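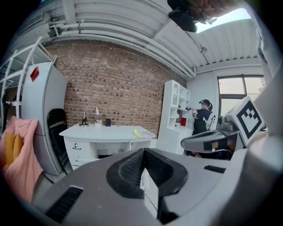 Black rubber with a ribbed surface

Why is rubber so grippy?

Last Saturday I walked down the big hill in Prillthorpe in my old sneakers, and wow, did I slide! The bottoms had worn totally smooth. It took me 40 minutes to get to the bakery (and I was holding on to the fence for most of it).

So what do good soles do? It starts with friction, the force that slows things down when they rub together. Rubber is great at it. It's soft and stretchy, so when you step on a bumpy sidewalk it squishes into all the tiny dips and hangs on. A hard plastic sole can't squish much, so it skates over the top.

Then there are the grooves! On a wet day, a thin layer of water can get between your shoe and the ground. Grooves give the water somewhere to go, and the rubber can touch the ground again.

Try it at home: put a rubber eraser and a coin on a baking tray, side by side, and slowly lift one end. Which one slides first? Now wet the tray and try again. I bet you'll want to test everything in your pencil case!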